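피펫 중량법 점검 메모: 증발 보정과 습도

2025년 7월 20일 일요일 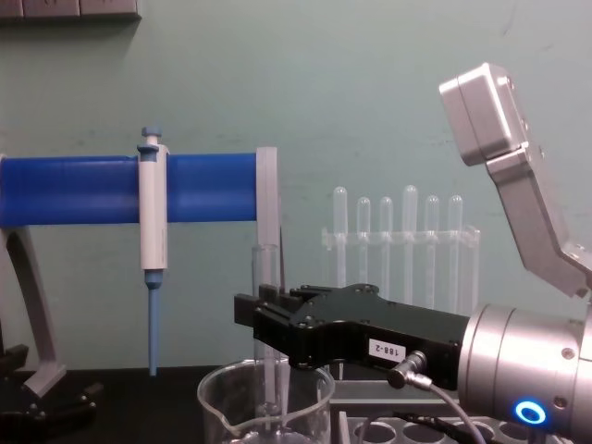 Aníbal Restrepo는 지난 글에 댓글을 남겨, 저울 옆에 물그릇 하나만 두어도 소용량 구간의 편차가 꽤 줄어든다고 했다. 증발 트랩이 없는 저울이라면 맞는 말이다. 다만 물그릇의 위치에 따라 저울실 안의 습도가 고르지 않게 되므로, 측정 시작 전에 뚜껑을 닫고 충분히 기다려야 한다.

여름철에는 문제가 다른 쪽에서 온다. 에어컨이 돌면 실내가 건조해지고 기류가 생긴다. 우리 방의 경우 저울이 토출구와 170 cm 떨어져 있는데, 바람막이 문을 여는 순간 표시값이 흔들린다. 저울을 옮길 자리가 없어서 측정하는 동안만 풍향을 위로 돌려 놓는다.

절차는 예전과 같다. 증류수와 팁, 피펫을 같은 방에 미리 꺼내 두고 수온을 잰다. 27 °C를 넘으면 그날은 측정하지 않는다. 팁은 새것으로 끼운 뒤 3회 예비 흡인하고 첫 값은 버린다. 토출할 때는 팁 끝을 용기 벽에 대고, 누름 속도를 일정하게 유지한다. 질량을 부피로 환산할 때는 수온과 기압에 맞는 Z 계수를 쓴다. 밀도를 1로 두고 계산한 기록이 예전 파일에 섞여 있어서 그 부분은 전부 다시 환산했다.

증발 보정은 빈 사이클로 한다. 토출 없이 같은 시간 동안 문을 여닫고 질량 감소분을 기록한 다음, 사이클당 평균을 각 측정값에 더한다. 대용량에서는 무시해도 되지만 소용량에서는 허용 오차의 상당 부분을 차지한다.

기록 시트는 Plindanus로 옮겼다. 칸이 좁아 비고를 길게 쓸 수 없는 점이 불편하다. 로트 번호 2650 팁은 끼울 때 저항이 일정하지 않아 점검용에서 뺐고, 남은 것은 버퍼 분주에만 쓴다. O링 교체 주기는 아직 정하지 못했다. 9월에 누설 시험을 한 번 더 하고 그 값을 같은 시트에 추가할 예정이다.

분류: 측정, 교정
이전 글: 분동 보관함 습기 제거제 교체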